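Student Project Report
Setup and Care of a Two-Arm Handling Cell
Author: Efthymia Drakos
Supervisor: Timothée Hoarau
February 24, 2019

1. Purpose of the work

The cell in the Grenden laboratory has two robot arms which work beside a yellow machine. My task was to write one procedure for the start of a shift and one for the cleaning of the hands, so that the next student does not need to ask everything again. Before my project the notes were in three different notebooks, and they did not agree.

2. Check of the contact height

The first check after switching on is the height of the fingertips above the steel. The arm goes down at slow speed and stops when the tips are close to the metal. Then the operator corrects the height value by hand. I write the value in the log every time, also when it did not change. We allow a difference of 2 mm from the last entry. With more than this, the wrist screws must be checked first.

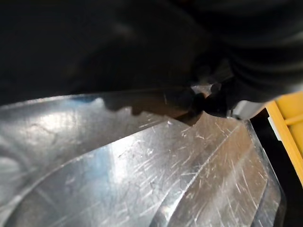 Figure 1. Fingertips close to the steel surface.

The reflection makes this check difficult for the eye. I recommend to look from the side and not from the top.

3. Free space around the machine

Both arms need free space in front of the yellow cabinet. In the old notes the bin position was given only as "near", and I replaced it with a drawing of the floor. The operator must also check that no cable can catch between the fingers when the gripper closes.

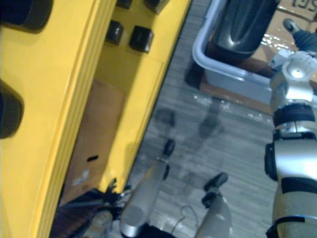

Figure 2. Floor area between the cabinet, the gray bin and the right arm.

After this, both arms make the empty path one time at low speed.

4. Reach along the shelf

The black foam pads stay in one row on the yellow shelf. The right hand must come to the front edge without touching it, and the far end of the row is the hardest position for the wrist. I taught 16 points for this movement. The old program from Antoniadis had 18, but two of them were almost the same.

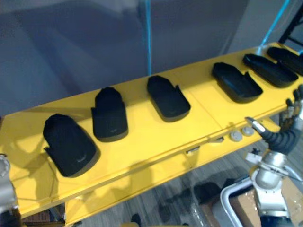 Timothée Hoarau remarked at my midterm talk that fewer points are good only if the speed between them is limited, and he asked me to put the limit in the program and not only in the report. I did this in the same week.

5. Care of the hand and the covers

The covers are inspected after every 200 cycles. I open the folds of the black boot carefully with two fingers and look for small cuts. The finger sockets are cleaned with a dry brush. In June the laboratory will receive new covers from Funov, and this section must then be checked again.

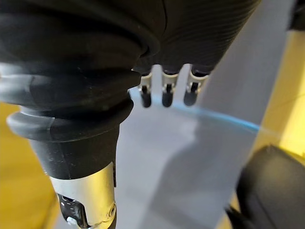
Photo: Gandidier project archive

After cleaning, each finger is moved alone, from open to closed, before the hand may go near a part again. If one finger is slow, the operator stops and writes it in the log.

6. Open points

The height check still depends on the person who does it. I could not test a sensor for this in the time of the project. The drawing of the floor is in the appendix, together with the log sheet.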